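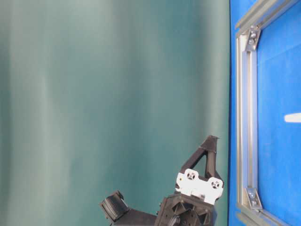
Figure 2. The gripper in front of the teal curtain, with the aluminum frame on the blue panel at the right. Fixed camera, visitor session.

4.2 Procedure of the open day

The demonstration was held on 1/11/24 in the ground floor hall of the Ostwood building. The doors were open from the morning until the late afternoon, and the visitors could enter and leave as they wished. We did not ask for registration. At the entrance every visitor received a small paper card with a number, and the same number was written on the questionnaire if the visitor agreed to fill one in. In this way we could connect the answers with the session the person had seen, without keeping any names.

The work area was arranged one day before. A teal curtain was hung behind the robot so that people walking in the corridor would not enter the view of the fixed camera. In the first plan, taken from the Zimance study, the background was a white wall. In our hall the white wall reflected the ceiling lights too much, and the dark finger of the gripper lost its outline in the recordings. With the curtain the outline of the finger, including the triangular opening in its middle, stayed clear enough for the later annotation (Figure 2). We recommend that other groups test their background with the final lighting and not with the lighting of the laboratory, as we did at first.

The blue panel with the frame of aluminum profile was placed to the side of the curtain. Its position was measured from marks on the floor and checked again after the lunch break, when the hall was cleaned. The joints of the frame were closed with metal brackets and bolts. We tightened the bolts in the morning only. This was a small mistake in our protocol, and in December, when we repeated the measurement in the laboratory, we added a second check in the middle of the day.

The gripper had printed parts, most of them in black. For the public session we kept the same finger that was used in the laboratory tests reported in Section 3. The shape of the finger is an open triangle, and many visitors asked why it is not solid. The guide was allowed to answer this question, but only after the session was finished, so that the explanation could not change the way in which the visitors watched the motion. The other questions were treated in the same way.

Each session followed the same order. First the guide greeted the group and said one prepared sentence about the purpose of the robot. Then the robot stayed without motion for a short time, and the visitors could look at it from behind the line. After this the motion program started. The program included a slow approach, a stop with the finger pointing upward, and a return to the rest position. The stop was not needed for the task itself. We added it after the advice of Taner Ateş, who had organized similar demonstrations before and had noticed that visitors begin to talk to each other only when the machine is not moving. Their spoken remarks were written down by an observer during the stop. No sound was recorded.

We had planned to use two versions of the motion program, one with constant speed and one in which the speed decreases before the stop. The order of the versions was changed after every session. The guide did not know which version would be shown, because the operator selected it from a list prepared in advance. The operator sat behind the curtain and could not be seen by the visitors. In one session the emergency stop was pressed when a child crossed the line. This session was removed from the analysis, although the family stayed in the hall and answered the questionnaire with much interest.

4.3 Collected material

In total, 38 sessions were kept. The fixed camera gave 2491 short clips, which were cut automatically at the beginning and the end of each movement. Clips in which the camera had been touched were removed by hand. The remaining clips were divided between two annotators, who marked the moment when the finger first became still. When the annotators did not agree, they watched the clip together and decided on one value. We did not use a third annotator, and this is a limitation of the present work.

The questionnaire was a shorter form of the one proposed by Panagiotou. We kept the items on comfort and on predictability and removed the items on appearance, as our gripper has no housing that was designed for the public and we expected that the answers would be difficult to compare. One open question was added at the end: "What did you think the robot would do next?" The answers to it were often longer than we expected. Several visitors wrote that they were waiting for the robot to take hold of the frame. A few others believed that the frame was being inspected. We had not prepared categories for such answers, and we made them afterward, following the method of Drudis with small changes that are described in the appendix.

It should be noted that an open day is not a controlled experiment. The visitors came in groups, they knew each other, and some of them watched more than one session. The noise in the hall was high in the first hours. We therefore treat the questionnaire results as a description of this event, and we do not make a statistical comparison between the two speed versions on the basis of the questionnaire alone. The comparison in Section 5 uses the remarks written down by the observer together with the annotated clips, and only for the sessions in which both are complete.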